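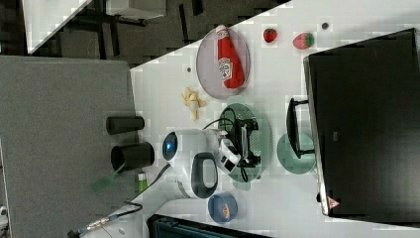

Elvia Cárdenas had told her granddaughter that lunch was at 3, and by a quarter to, Frida was already standing at the white table with her sleeves pushed up.

"What are we having?" Elvia asked.

"Ketchup," Frida said. "And fruit."

The ketchup lay on its side across the mauve plate. The strawberries were straight on the table, the small dark one and the bigger one with the leaves. Elvia asked if they shouldn't go on a plate too.

"They're waiting."

"For what?"

"For Grandpa Reto."

Elvia pulled out a chair. Reto had taken the bus to Tellorthorpe that morning to sign the papers on the shop, and he had said he would call when it was done. He hadn't called. They had owned the shop for 15 years, and the man buying it wanted to sell phones.

"Whose is the green plate?" she asked.

"His. He gets the banana."

The toy banana was on the bare table with its peel partly open. Elvia left it where it was. Frida could be strict about that.

"Can I have a strawberry while we wait?"

Frida thought about it. "The little one."

Elvia held it up to her mouth and made chewing noises. Then the phone rang in the hall. She got up with the strawberry still in her hand and answered on the third ring.

"Well," Reto said, "I didn't sign."

She stood there and listened to the traffic behind him.

"Come home," she said. "You've got a banana."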